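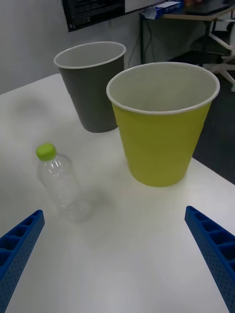
Figure 3. Wrist camera view during a cup demonstration, with both fingers open.

4.3 Collecting the demonstrations

We started out teaching by hand, which means I grabbed the arm and walked it to the cup myself. It's a lovely way to learn what the arm can do (and a great way to get a sore shoulder!), but my sleeve kept wandering into the wrist camera's view, and I didn't want the policy learning my sleeve. So we moved to remote control and kept hand guiding for the first 7 practice runs of each new operator.

Pentti Saarela built the controller, which we call Eskola, and it maps the operator's hand to the gripper pretty directly – you squeeze, the fingers close. We recorded 1,905 demonstrations with it in the Ostdale lab. I drove a lot of them, usually late in the afternoon, and I'm sure you can spot my habits in the data: I come in a bit low and I hesitate before closing.

Paper cups were harder than I expected. They're light, they slide, and if you squeeze too hard the wall folds in on you. When one cup stands partly behind another, as the dark gray one does in Figure 3, the operator has to decide which side to come around, and the four of us never quite agreed on that. We left the disagreement in. Clear bottles gave us a different headache, with the table showing right through the plastic, so we asked operators to line up on the cap instead.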